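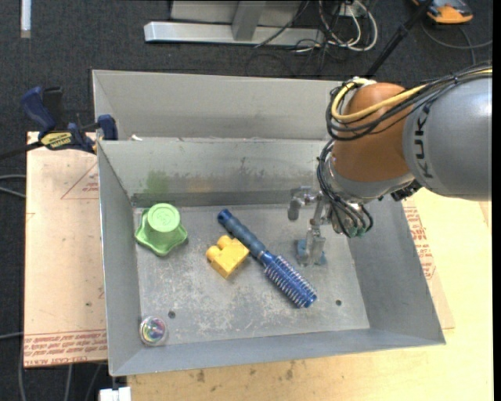 Sheet-metal bins with sloping walls are used at the Katance sorting room in Stirkville for small mixed household goods and toys that arrive without packaging. Most questions we receive concern what may share a bin and how the bin should be kept. Goods of very different shapes can go in together, as with the yellow toy building block and the blue round hairbrush lying next to each other on the scuffed floor. Scratches of this kind are surface wear and do not take a bin out of service.

How many items should go in one bin?

Few enough that every item rests on the floor of the bin or against a wall. The limit for a standard bin is 17 small items. Stop earlier if pieces begin to stack.

What is the weight limit?

35 pounds, including any liner.

Do brushes and combs need to be bagged?

New ones, no. Used brushes are cleared of hair, washed and dried before they are binned. Round brushes with a ribbed handle hold water in the grooves – stand them upright overnight.

Can balls and other round items be binned loose?

Yes. They will roll to the lowest point of the floor and stay there. Clear balls scratch easily and should not share a bin with metal parts.

Are loose building blocks accepted?

Single blocks are accepted if the studs are intact. Sets of more than 35 pieces go to the Varham shelf in a closed tub, with the piece count on the lid.

How are stains removed?

Wipe with warm water and dish soap, rinse, and dry with a cloth. For marks left by plastic or crayon, use a nylon pad with light pressure. Steel wool is not permitted. A stain that remains after two cleanings is entered on the bin card and left alone.

When is a bin retired?

When a seam opens, an edge becomes sharp, or a wall is bent far enough that the bin rocks on its base. Dents and discoloration are not grounds for retirement.

Which form do I use for a replacement?

Form 3808, revised 09/01/2021. Earlier versions are returned unprocessed. Completed forms go to Garba Dauda at the Onyeka desk. Replacements are issued in January.

Who decides on items not listed?

Nkechi Idahosa. Leave the item on the side shelf with a note giving the bin number – do not place it in a bin first.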